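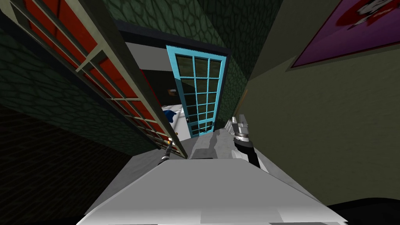

Search this site Go
Filed under: Student projects > Robotics > Write-ups

4. Getting the robot down the corridor

I'll say straight away that we thought this would be the easy bit. Our club had spent most of the autumn on grasping, and when Cornel Jitaru suggested we try a whole-house task in simulation I pictured a couple of weeks of tidying up and then a nice long rest. Driving a two-armed robot along a corridor and through a door is something you'd give a beginner, surely? We were still at it in July.

The simulator we used is Twal, which builds its houses out of random parts, so the walls and doors come out in some wonderful combinations. Figure 3 shows the view looking down over the robot's own body, with both arms reaching forward, a blue door at the far end and a red-panelled one standing open on the left. Green stone on the walls, too (I got very fond of that one). We named each house after a made-up village, and this is Rinden. The learner gets this same view as its input, and it has to pick a speed and a turn from it 20 times a second.

Figure 3. Rinden, looking along the corridor towards the blue door. Part of another room shows through the gap to its left.

We collected 600 driving runs by hand, taking turns at the controller, and I'm sorry to say mine were the worst. I steer late and then I panic. Cornel wanted to throw out anything with a bump in it, which left us with 212 clean runs, and we trained one model on those and another on the lot. I was sure the clean one would win. It didn't! The model trained on everything got through the blue door in more of our tests, and it was much better at backing away once it had touched a wall – my dreadful driving had shown it how.

The arms gave us the most bother. Our first version, Omberg, left them stretched out while it drove, and it kept catching a gripper on the edge of an open door. The second, Fliltport, was allowed to tuck them in, but then it tucked them in all the time, even when it was supposed to be reaching for a knob. We ended up adding a small penalty for every change of arm position, set by trial and error over 147 short training jobs, and I wouldn't defend the final value to anyone. It works in Rinden. In two of the other houses it still dithers at the doorway, and we come back to those in section 5.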